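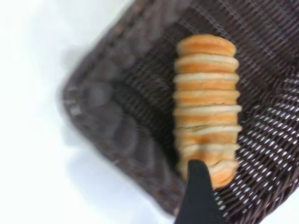 A customer up in Hutano wrote in to ask whether the crumbs end up all over the table, and would we please put the answer on the page. Fair enough! Some will. The sides are an open weave, so if you're serving something flaky, pop a napkin or a bit of baking paper in first and you're sorted. The floor is woven much closer than the sides, so it's pretty good at hanging on to the bigger bits.

I started stocking the Zakis bread basket because I was sick of serving rolls off a dinner plate (they roll, who knew). It's a rectangle with soft rounded corners, dark chocolate brown, and the sides lean out a little so you can get your hand in without a fuss. I like it with one big spiral roll on a Sunday-brunch sort of table, but a pile of dinner rolls looks lovely too. The colour hides tea stains, ask me how I know.

Item 563, $13 each. The deeper Skelance one is item 519, if you're after something for fruit.

Cleaning: shake it out over the sink, then wipe with a damp cloth. Mine has never been through the dishwasher and I wouldn't try yours. 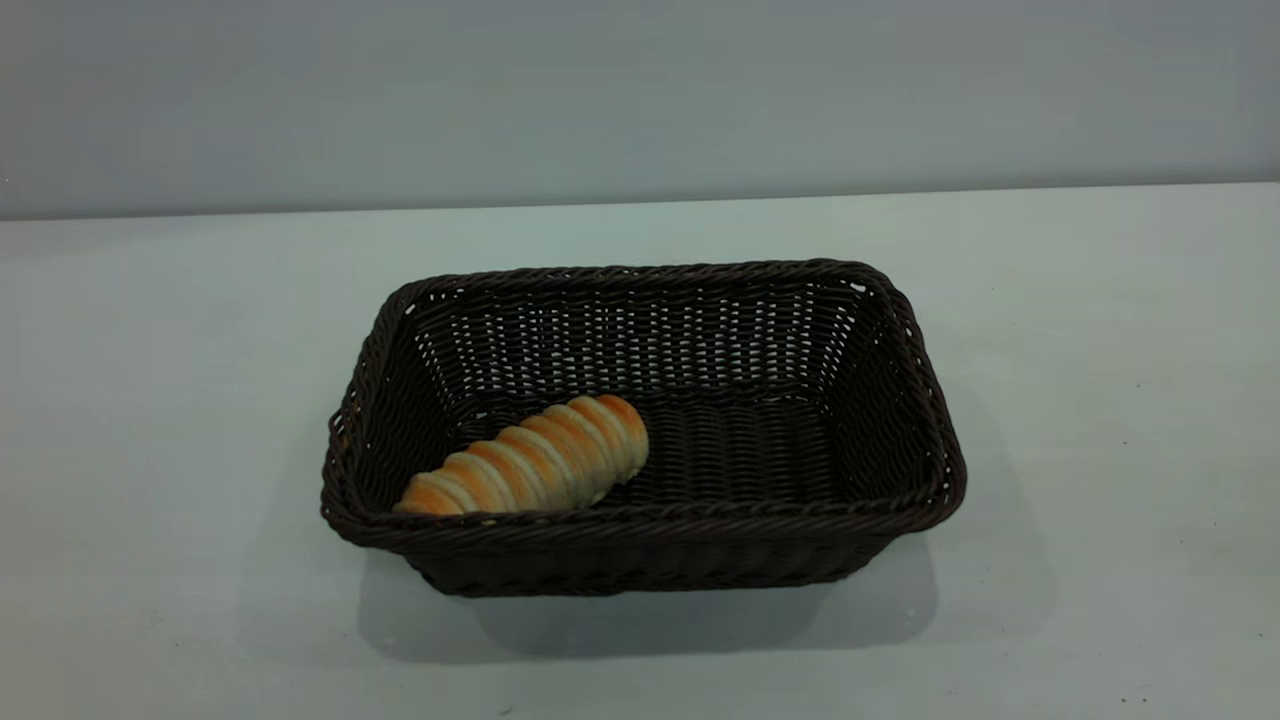

Contreras, November 30, 2024

New stock is in! The last lot went quicker than I'd planned for, so I've ordered more this time, and the next delivery won't be until February. Pick up from the shop or add it to your cart and I'll post it out, wrapped in paper, no plastic. Gift wrapping is free, just leave me a note at the checkout.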